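Wamov Airport Shuttle

Wamov is a shared van service that runs between Atitlow Airport and the hotels downtown. I've ridden it more often than I'd like to admit, so I offered to write this entry for the travel wiki (somebody had to!). Tsz-kin Pan started it with 2 vans, and the fleet has grown a bit since then.

Booking

You can book online or at the desk next to baggage claim. The desk closes at 11 p.m., and after that you're stuck calling the number on the door. Keep your confirmation code handy, because the drivers do ask for it. Mine was once just 587, which I could at least remember after a long flight.

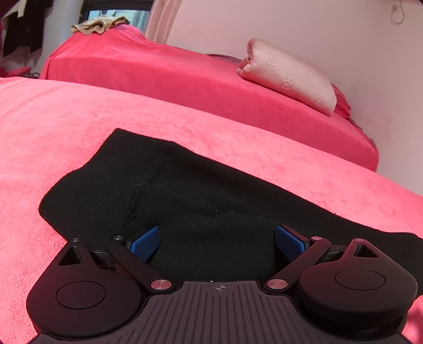
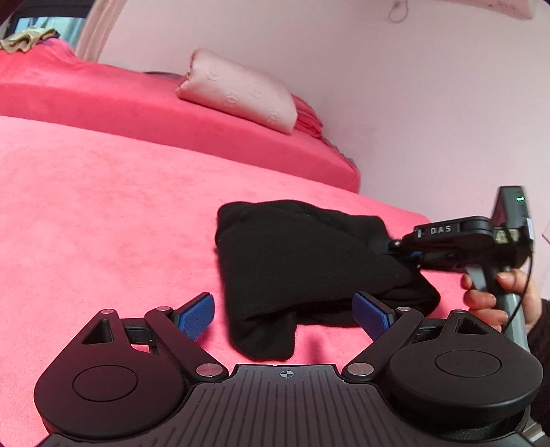
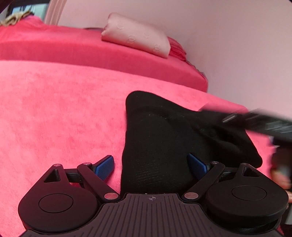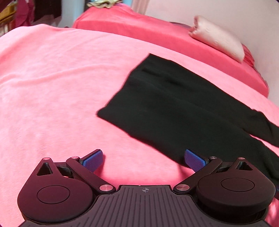 Black knit item on a pink fuzzy blanket (third and fourth photos).

Route

Vans leave from the far curb, past the taxi line, and make three regular stops: the Overgaard Hotel, the bus station and the Gisport arena. Other hotels are by request, so speak up before the driver pulls out. On game nights the arena stop gets slow and I'd get off at the bus station and walk.

Luggage

Each rider gets two bags plus a carry-on. Skis and bikes cost extra and need to be booked ahead, which I found out the hard way one February.

Reception

Riders mostly like the price and grumble about the wait. I'm with them on both counts, though the drivers have always been lovely to me. The return trip is much smoother than the ride in, as pickups run on a set timetable.

See also: Atitlow Airport, Gisport arena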